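Troveck Gift Listings: Data Card

Version of March 23, 2019
Maintained by the Teltstead catalog office

Summary

Troveck Gift Listings is a collection of 1000 product listings for gifts sold online for birthdays, anniversaries, weddings and family holidays. Each listing consists of the text shown to the shopper, together with labels added by Teltstead staff. The collection was prepared for work on search, product sorting and gift suggestion. It contains no orders, customer accounts or delivery addresses.

Sources

Listings were supplied by two sellers, Cai and Bresier, under written agreement with Teltstead. Cai sells mainly flowers, plants, cakes and boxed sweets. Bresier sells wallets, scarves, candles, bath products, stationery and mixed hampers. Both sellers exported their catalogs in January, after the winter holiday items had been marked down but before they were removed. Users should expect a larger share of reduced prices than would be found at other times of the year.

Contents of each record

Every record has 6 fields:

title: the product name as shown to the shopper
body: the full product description, with line breaks kept
price: the listed price in US dollars at the time of export
occasion: one or more occasion labels, separated by semicolons
recipient: the person the gift is meant for, where the seller states one
packaging: the form in which the item is described as being wrapped or packed

The occasion and packaging fields were assigned by Teltstead. The remaining fields come from the sellers and have been changed only to remove tracking links and repeated store notices.
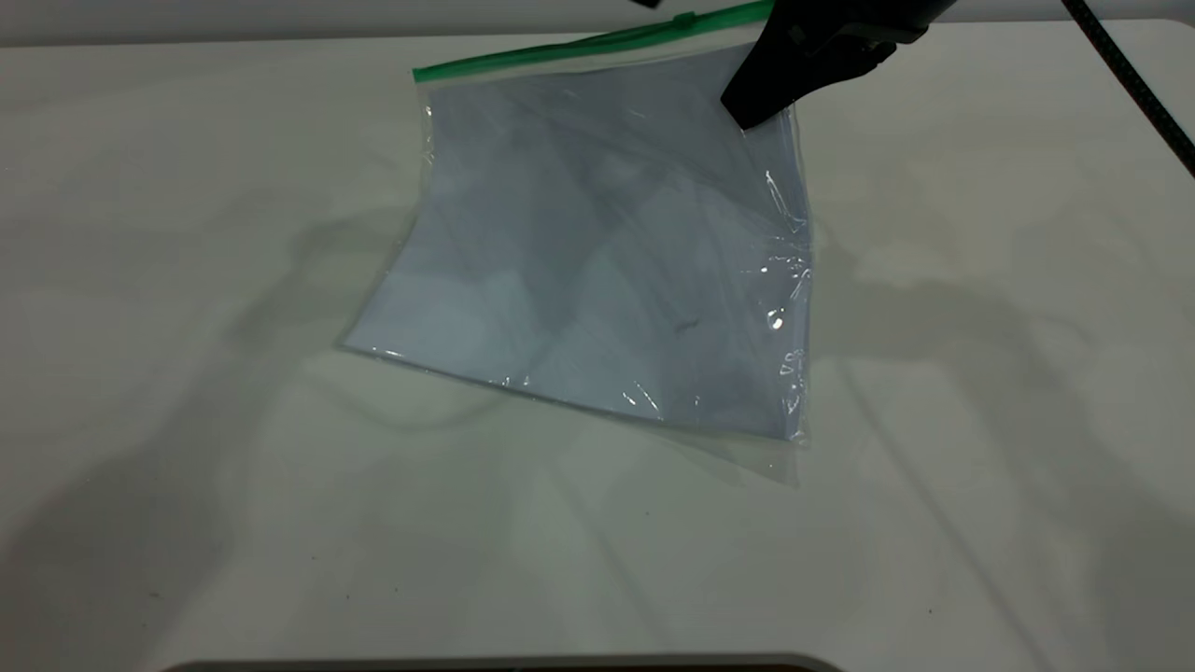

Packaging is the field on which labelers most often disagreed in the first round, and the rules were rewritten before the second. The label describes the outermost wrapping that the recipient would handle, and shipping cartons are ignored. Gift boxes, baskets, tins, sleeves and bags each have their own label. Bags are divided further by closure, and a clear plastic bag with a zipper seal, such as one with a bright green strip along the top, is labeled "bag, resealable" whatever the color of the strip or the contents. A bag tied with ribbon is labeled "bag, tied." Where the listing mentions a bag but gives no closure, the label is "bag, other." Listings that say only "gift wrapped" receive the label "unspecified."

Labeling procedure

Each listing was read by two labelers working separately. Disagreements were settled by a third reader, whose decision is the one recorded. The first set of labels is available in a separate file for those who wish to study agreement. In 88 listings the third reader chose a label that neither of the first two had selected; these are marked in the notes file.

Labelers worked from the seller's text alone. They were instructed not to guess an occasion from the product type. A bouquet of red roses, for instance, carries no anniversary label unless the listing names an anniversary. 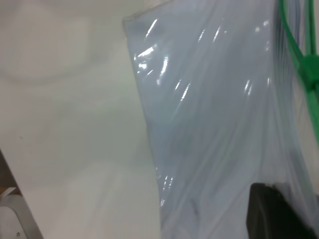

Figure 2. Translucent plastic bag and white surface.

Known limitations

Recipient labels follow the sellers' own wording and reflect common assumptions about who should receive what. Beauty hampers are addressed almost entirely to women, and wallets to men. Teltstead has left this wording in place so that it can be measured. Systems that suggest gifts should not treat the recipient field as a statement of what people want.

Prices do not include delivery, cards or added wrapping. Bresier lists some hampers at a starting price, with the final amount depending on the items chosen; only the starting price is recorded.

The collection contains 14 pairs of listings with identical body text and different titles. They were sold as separate products and have been kept. Users who divide the data for training and testing should place both members of a pair on the same side.

Permitted use

The collection may be used for research and teaching. Republishing the listings as a working store catalog is not permitted, and prices must not be presented to shoppers as current offers. Published work should name the collection and its version date.

Corrections

Reports of mislabeled or damaged records should be sent to the Teltstead catalog office with the record title and the field concerned. Accepted corrections are entered in the change file and included in the next version. Records withdrawn at a seller's request are removed without replacement.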